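## 3.2 Le mobilier de rangement des petites pièces

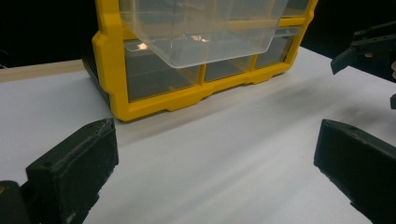 *Figure 4. Casier à tiroirs transparents, cadre jaune, posé sur une table blanche. Un tiroir de la partie haute est tiré et penche vers l'avant ; ceux de la rangée inférieure sont fermés.*

Le casier à tiroirs est le meuble le plus fréquent de notre relevé. On le trouve dans les ateliers domestiques comme dans les locaux partagés, posé sur un plan de travail ou fixé au mur, et il reçoit à peu près tout ce qui se perd facilement : vis, rondelles, embouts, perles, fusibles, résistances, boutons de couture. Les 95 ateliers visités dans la commune de Zunalholm et ses environs en possédaient tous au moins un. Le relevé complet porte sur 3 058 tiroirs, ouverts un par un en présence de l'occupant, dont le contenu a été noté selon la grille décrite en section 2.

Le modèle de la figure 4 appartient à la famille que nous appelons « à cadre ouvert ». Le cadre jaune forme une grille d'ouvertures rectangulaires et les tiroirs en plastique transparent s'y logent. Dans la rangée du bas, la largeur des tiroirs n'est pas uniforme : celui de gauche est nettement plus large que son voisin. Cette variation nous intéresse directement, car elle impose un premier classement avant même que l'utilisateur n'ait décidé de ce qu'il range. Les objets longs ou nombreux vont dans les tiroirs larges, et le reste se répartit selon la place disponible.

### 3.2.1 Transparence et étiquetage

Ziółkowski distingue, dans sa typologie des contenants d'atelier, les rangements « lisibles » et les rangements « déclarés ». Les premiers laissent voir leur contenu, les seconds l'annoncent par une étiquette. Le tiroir transparent relève en principe de la première catégorie. En pratique, la lisibilité dépend de l'éclairage, de l'angle et de l'état de surface du plastique. Sur la figure 4, les parois du tiroir tiré sont légèrement dépolies : les traverses jaunes restent discernables au travers, mais faiblement, et deux reflets en masquent une partie. Pour le large tiroir fermé du bas, la façade ne laisse paraître qu'un intérieur gris foncé.

Plusieurs occupants nous ont signalé cette limite sans que la question leur soit posée. Certains disent reconnaître un tiroir à sa position et ne plus regarder à travers la façade depuis longtemps. D'autres collent une pièce témoin à l'extérieur, habitude que nous avons rencontrée surtout chez les personnes travaillant le bois. L'étiquette écrite est moins répandue que nous ne le pensions au moment de préparer l'enquête. Quand elle existe, elle désigne souvent un ancien contenu, et les occupants corrigent oralement (« c'est marqué chevilles mais ce sont les crochets ») sans modifier l'inscription.

Nous avons codé ces cas à part, sous l'intitulé « étiquette périmée ». Ils posent une difficulté de méthode : l'étiquette est fausse pour l'enquêteur, alors qu'elle continue de servir de repère à l'occupant, qui sait que « chevilles » veut dire « crochets ». Le codage retenu enregistre donc séparément le texte, le contenu constaté et la désignation donnée à voix haute.

### 3.2.2 L'ouverture du tiroir

Un casier de ce type admet deux manières d'accéder aux pièces. La première consiste à tirer le tiroir de quelques centimètres et à prélever du bout des doigts. La seconde consiste à le sortir entièrement pour le poser sur la table ou en verser le contenu. La position visible sur la figure 4, tiroir tiré et incliné devant le haut du cadre, est intermédiaire. Nous l'avons notée « en bascule » dans la grille d'observation.

La bascule a deux effets. Elle rapproche le contenu de l'utilisateur et dégage la vue par-dessus la façade, ce qui compense en partie la mauvaise lisibilité évoquée plus haut. Elle déplace aussi les pièces vers l'avant, où les plus petites se tassent contre la façade. Les occupants qui rangent de la quincaillerie lourde évitent cette position et préfèrent le retrait complet. Ceux qui rangent des fournitures légères la pratiquent couramment, parfois en laissant le tiroir ainsi pendant toute la durée du travail.

La présence d'une surface libre devant le casier joue un rôle que nous avions sous-estimé. Lors des visites préparatoires de décembre, menées avec l'association Herbridge, la grille ne comportait aucune rubrique pour le plan de pose. Elle a été ajoutée après 24 visites, et les fiches antérieures ont été complétées par téléphone. Quand le plan est dégagé, le tiroir est volontiers sorti, posé, puis remis en place. Quand il est encombré, l'utilisateur prélève au jugé et le tri se dégrade plus vite : les pièces prises en trop sont rendues au tiroir le plus proche, ou restent sur l'établi.

### 3.2.3 Le tiroir des restes

Dans presque chaque atelier, un tiroir au moins échappe au classement. Les occupants l'appellent « divers », « bazar » ou ne lui donnent pas de nom. Il occupe le plus souvent un emplacement large de la rangée inférieure. Nous y avons trouvé des pièces uniques, des éléments de montage fournis en surnombre avec des meubles, des clés sans serrure connue et des fragments gardés en vue d'une réparation.

Le protocole de comptage établi par l'atelier Nullen, que nous avons suivi pour l'ensemble du relevé, fixe un plafond de 300 pièces par tiroir, au-delà duquel le contenu est estimé par pesée. Ce plafond convient aux tiroirs homogènes. Il convient mal aux tiroirs de restes, dont les éléments n'ont ni la même masse ni la même matière, et nous avons renoncé à les peser. Leur contenu a été étalé sur un linge, photographié, puis décrit par catégories. Les résultats correspondants sont présentés séparément en section 4 et n'entrent pas dans le calcul des taux de remplissage.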